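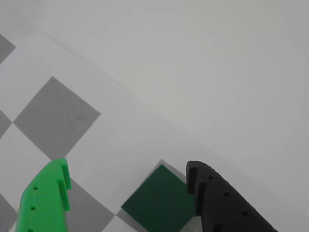 The Tilisora gripper, one green finger and one black, open either side of a test cube on the checkered mat.

Peler recalls Tilisora gripper fingers after fault in force limit

Grekulcombe, October 2021

Peler is asking all owners of the Tilisora desktop gripper to stop using it until they have installed a software update, released today. The fault lets the gripper go on squeezing after it has been told to stop. As the whole point of a gripper is knowing when to stop, we thought it best to say so in public.

The problem came to light at our Grekulcombe workshop during a long run of picking up a cube and putting it down again, a task Tilisora had managed 300 times without complaint. On the next attempt it closed on the cube, reported that it was holding nothing, and closed harder. It kept this up for 15 seconds, until the cable was pulled. The cube is fine. One finger cracked at the base and has gone into a drawer with its predecessors.

We traced the fault to version 3 of the control software, sent out in February. If the force reading drops out while the fingers are moving, the software takes the missing number to be zero and carries on. Our own tests missed this, having been written on the cheerful assumption that the reading would always be there.

No injuries have been reported. Even so, a trapped fingertip would be painful, and the on-screen stop button can't be relied on while the fault is happening. Owners who need to move the gripper should unplug it first and keep their hands clear of the fingers until they have done so.

The update makes the gripper open whenever it loses the reading. It will now drop things from time to time - we consider this an improvement.

Peler will also replace both fingers free of charge on any unit that has run version 3. Replacements will be sent within 2 weeks, in whatever colours are on the shelf. Customers who bought Tilisora through Wumbei should contact Wumbei with their order number; everyone else should use the support form on the Peler website.

Ends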